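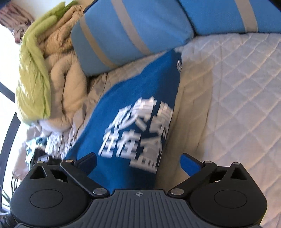
Subject: Re: [lirnholm-houses] Printed textiles, folding on the bed, and the blue pile

Dear all,

Thank you to the Dodar house for the long message. I answer between the lines, as I find it easier to follow, and I have cut the part about the dryer key because it was already settled.

On September 1, 2024, Dodar house wrote:

> We are having a discussion here about the printed things. Half of us wash them with everything else and the other half say the print must be protected. Two of our dark blue ones now have fine cracks in the white letters. How do you do it in your house?

We wash them inside out, at 40 degrees, together with the other blues. Before, we washed at 60 because the old card above the machine said so, and in May I took this card down. The cracks that were already there did not go away, of course, but I do not find new ones on the pieces we bought after that.

I should say that I am not an expert in printing. There are prints that sit on the cloth like a thin skin, and there are prints that go into the cloth and feel like nothing when you pass your hand over them. Only the first kind gives me trouble. Please feel with your fingers before you decide on a rule for the whole house.

The blue one with the white Chinese characters is a good case. It was given to us with no explanation, and I treat it as the delicate kind. I do not iron over the characters. If it really needs the iron, I turn it and iron the back, with a dry cotton towel between. The small white label is still on it, but I would not rely on the label for instructions. On ours the marks are too weak to read.

> Also, where do you fold? We have no table that is big enough, and the kitchen one always has crumbs.

On the bed. I know that some people on this list do not like it, and I have read the arguments, but I have tried the alternatives. The ironing board is too narrow for anything wide. The sofa is too low and after one basket my back complains. A mattress with only the pale quilted pad on it, before the clean sheet is put on, has a good height and you see every sock and every loose thread.

There is one disadvantage. The quilting holds the cloth a little, so if you pull a piece from one corner, it comes long and crooked, like a scarf. You then have to lift it completely and lay it down again. I do it this way:

1. Take away what is already folded, so that there is free space.
2. Lift the piece by two corners or by the shoulders, shake once, and lay it down with the print underneath.
3. Smooth from the middle to the sides with the flat hand.
4. Fold the sides in first, then from the bottom to the top.
5. If a fold would go straight through a letter, move it two fingers to the side.

Number five is the important one for your cracks, I think. A sharp fold in the same place, every week, under the weight of a full shelf, is worse than the washing. In our house the thick pile was pressing on the lowest pieces the entire winter and the damage was exactly on the fold line.

> And the cushions? They are always in the way.

I leave the big blue cushion at the head end, because there it does no harm and I can lean the finished pieces against it.

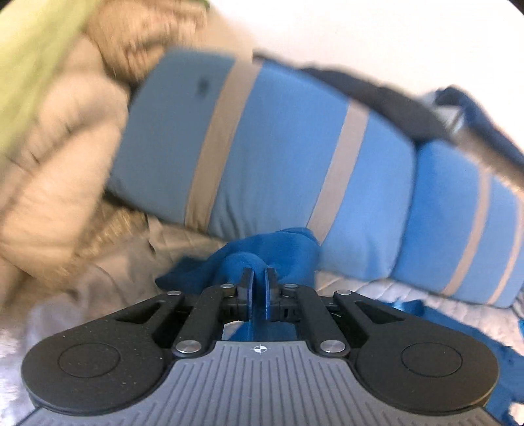 With blue on blue one must pay a little attention. Twice I have put a full pile into the cupboard and later found one more piece lying against the cushion, which I had simply not seen. Now I pass my hand along the bottom of the cushion before I say that I am finished. It takes a moment and it saves the walk upstairs.

For picking up a soft piece, it is also better to take more cloth than you think is needed. If you pinch only the very top layer, it slides out again, or you lift one corner and the rest stays where it was. When it is all bunched together, I first take it in the middle, lift it, and let the sides fall down. After this the corners are much easier to find. I learned this with fitted sheets, but it works for small things too.

> Last question: has anybody ordered the shelf dividers from Kettler? We saw item 2349 and it looks like the right one.

We have the 2349 in the linen cupboard and I am content with it. Please measure before you order! Our shelf is 960 mm wide inside and two dividers leave three good spaces. The landing cupboard has 1035 mm, and there the same two dividers leave the middle space too wide, so the piles fall to the side. I would take three for that one. The Trimora dividers are cheaper, but they only clamp on boards which are thin, and ours are not.

If somebody wants to try a divider before buying, I have one left over and can bring it to the next meeting. Please write to me directly and not to the entire list, so that the others do not receive all the small messages.

One point I could not answer from my own experience: does anyone use vinegar in the rinse for dark blues? My neighbor swears by it, and I have found opposite opinions. I would be glad to hear from someone who did it for longer than a few washes, also if the result was bad.

With kind regards,
Birgit Reinholz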